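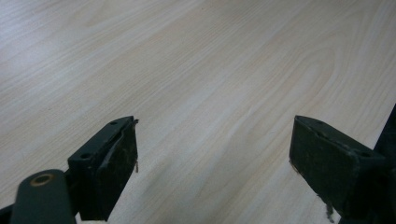
How many examples does a learning system need before it can pick up a cup?

For the cups we used, 70 good ones per table got us to a policy worth testing. That number went up as soon as we changed the table, the cup or the person holding the tool.

Clomcombe gallery, part two

Part one covered the workshop and the build of the first hand tools. The notes on this page are from the recording stage, which ran through December in the upstairs room at Clomcombe. Aleksi Keskinen planned the sessions and did most of the early recordings. The rest of us took turns after that.

We collect by hand. A person holds the gripper tool, does the task at normal speed, and the camera on the tool records what the fingers see. No arm is involved until much later, when the trained policy gets loaded at Talby. The good part of working this way is that you can collect anywhere there is a table. The bad part is that people get tired and start cutting corners, and the system learns the corners too.

About the picture at the top

Open fingers over pale wood grain. The table has nothing on it and the gap between the fingers is clear, so both contact pads can be checked for wear.

The pads show plenty of it. The left one has a gray scrape across the upper part and a thin frayed strand hanging from its edge. The right one is dusty, with ragged bits dangling below.

Small round holes show in both finger blocks. The brass-colored ring at lower left is in the arm of the mechanism.

The grain makes a broad arch to the right of center. Wood with a strong pattern helps the tracking software work out how the camera moved. On the plain white desk at Plitari we lost track of the tool often enough that we stopped using that desk.

The light is soft, with one washed-out patch at the upper left. We can live with a patch like that as long as the area between the fingers is readable.

How a session goes

A session is 36 recordings with one object set and one person. We tried longer ones and the last part always had to be thrown out. After each session the person writes down anything odd: a slip, a bumped table, a phone ringing. The notes are short, and some are hard to read, but they save a lot of time when someone has to work out why a batch looks strange.

Every recording begins with the fingers open and ends with them open. If the operator forgets, the recording is marked and trimmed later, or dropped if trimming would cut into the task. Aleksi wanted a beep at the start and the end. We had the beep for one afternoon and then asked him to turn it off.

We also record failed grasps when they happen naturally, and keep going until the object is where it should be. Those recovery moves turned out to be useful at Talby – the first policy trained without them would miss a cup once and then just sit there. We don't stage failures. The staged ones look different, slower and too careful.

What we keep and what we drop

The first pass is done by a script that looks for lost tracking and dropped images. The second pass is done by a person at double speed. Out of the first 70 recordings with the cup set, 16 were dropped, most of them for tracking. We recorded more to fill the gap and used the same table so the batch would stay consistent.

Worn pads are a harder question. A new pad grips differently from an old one, and it also looks different to the camera. Eskildsen, who supply our pad material, suggested changing pads on a fixed schedule. We now change them after six sessions, and we write the change in the log. Older batches have no pad notes at all, which makes them difficult to compare with anything.

Still to do

The drawer task needs a second operator. The spoon task needs a darker table, if anyone can find one that fits up the stairs. File names from the first two weeks need to be brought in line with the rest – Aleksi has a list.

Part three will have the Talby tests, with the arm running the cup policy on a table it has not been shown before.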